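5. Teaching a Bin Pick by Remote Control

Use this section after the arm has been powered up and homed (Section 3) and the hand controller has been paired (Section 4). It covers one operator teaching picks from a single bin. For two-bin sorting, see Section 6.

5.1 Before you start

1. Check that the bin is clamped on both sides. Push it by hand from the front and from the left. If it moves at all, tighten the clamps and run the bin calibration again.

2. Put the objects in the bin. Leave them as they fall. Do not line them up or turn them to face the gripper.

3. Open and close the gripper twice from the Trarneck panel and watch the fingers. They should meet at the tips.

4. Make sure the cables on the wrist have enough slack for a half turn in each direction. Tie back any loop that can reach past the fingertips.

5. Set the speed limit to Teach. The arm will not start recording in Run.

CAUTION: Keep your hands out of the bin whenever the panel light is green. To move an object by hand, press Hold first and wait for the light to turn amber.

5.2 Starting a session

1. On the panel, choose Sessions, then New.

2. Enter a session name. Use letters and numbers only. Spaces are accepted but will show up as underscores in the exported file.

3. Under Task, choose Pick from bin.

4. Under Operator, choose your name. If your name is missing, ask your site administrator to add it. Do not record under someone else's name, as the trainer weights each operator separately.

5. Press Start session. The arm moves to the ready position over the bin.

5.3 Recording a demonstration

One demonstration is one pick, from the ready position to the release.

1. Squeeze and hold the enable grip on the hand controller. The arm follows your hand only while the grip is held.

2. Press Record. You will hear one short tone.

3. Move the gripper over the object you want. Choose the object before you press Record. Long pauses over the bin are stored as part of the motion, and the trained arm will copy them.

4. Turn the wrist so that the fingers close across the narrow side of the object.

5. Lower the gripper until the fingers are on either side of the object. Stop before the tips touch the bin floor. If the force bar on the panel turns red, raise the arm a little and go on.

6. Pull the trigger to close the fingers. Hold it until the force bar is steady.

7. Lift straight up until the object clears the rim, then move to the drop area.

8. Let go of the trigger to release, then press Record again to finish. You will hear two short tones.

9. Press Keep or Discard. A demonstration left unmarked for 15 seconds is kept.

Note: A missed grasp followed by a good second try is worth keeping. Discard only if you hit the bin wall, lost the enable grip partway, or picked up two objects together.

5.4 Choosing what to pick

Start with objects that have open floor around them. Save the ones against the walls and in the corners until you are comfortable with the wrist controls.

For an object touching a wall, come in with the fingers parallel to the wall and pull it toward the middle before closing. For two objects that touch, pick the smaller one first. Round or glossy objects tend to slide away as the fingers close, so lower the gripper further than you think you need to.

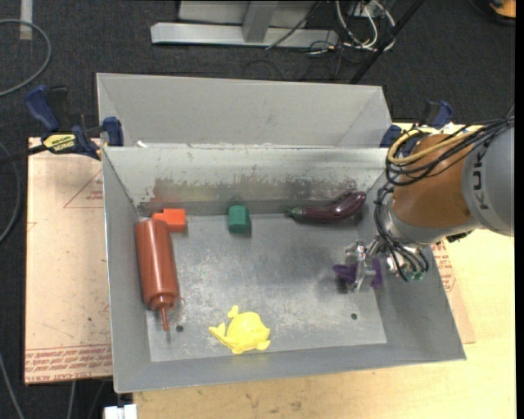

Change the layout often. After every seven demonstrations, press Hold and mix the contents of the bin by hand. The panel shows a reminder, which you can turn off under Settings, Session, Prompts.

A first training run needs at least 300 kept demonstrations. These may be spread over several sessions and operators.

5.5 Ending a session

1. Press End session. The arm returns to home.

2. Wait for the message "Session saved." Do not switch off the panel before it appears.

3. Check the kept total on the summary screen against your log sheet.

5.6 If something goes wrong

Arm does not follow the controller: release the enable grip fully, wait for the click, and squeeze again.

Error 806 during recording: the controller signal dropped. The current demonstration is lost, but earlier ones are safe. Move the receiver closer and press Resume.

Arm stops above the bin floor: the floor height is set too high. Repeat the bin calibration.

Force bar stays red with the gripper empty: re-zero the sensor from Settings, Gripper, Zero. Keep the fingers clear of everything while it runs.

Section revised October 9, 2026. Send corrections to Vignesh Hegde.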